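How to Get Rid of Pantry Moths Without Buying the Whole Shelf

Most pantry moth advice is written by people who sell traps. I've used the traps. The Sutuler ones cost 6 dollars a pair, and they catch males. The females go on laying eggs in your flour.

Step 1. Find the source
Take out every dry good you own. Webbing in the corners of a bag means it goes in the outside trash, tonight. Check birdseed and dog biscuits too. Mine were in a sack of Cortés rice I'd sworn was sealed.
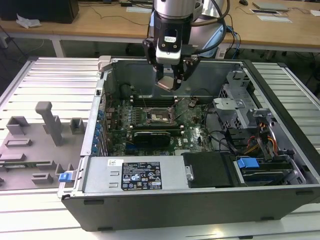
Open computer case on the workbench, CPU socket empty.

Step 2. Vacuum before you wipe
Get the shelf pin holes and the underside of each shelf. Larvae crawl a long way to spin cocoons, so look along the ceiling line. Zyanya Salinas swears by bay leaves at this stage. I tried them in February and had moths and bay leaves.

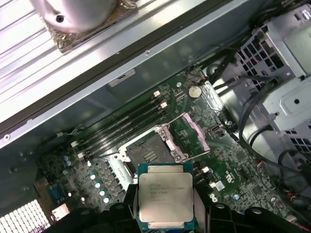
Step 3. Freeze what you keep
Four days at 0 degrees is the usual figure. I give it a week, and longer for big bags. The Bedari spray claims to replace this step, but the label says to keep it off food, so I don't see how.

Step 4. Use jars with real gaskets
Zip bags don't count. Larvae can chew through thin plastic.
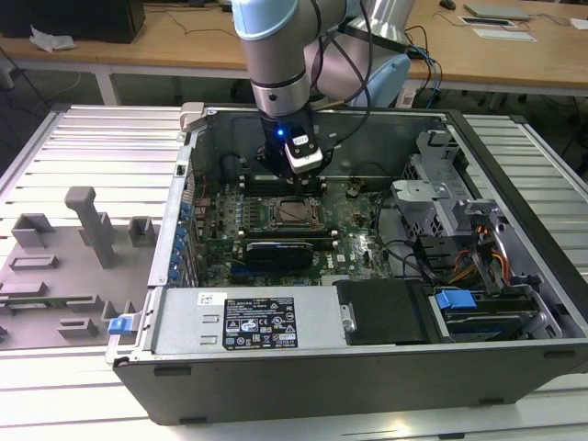
Now hang one trap, away from the food, and treat it as a gauge. Check it every Tuesday. If you're still catching moths after a couple of months, you missed something, and a second trap won't find it for you. Go back to step 1 and start with the birdseed.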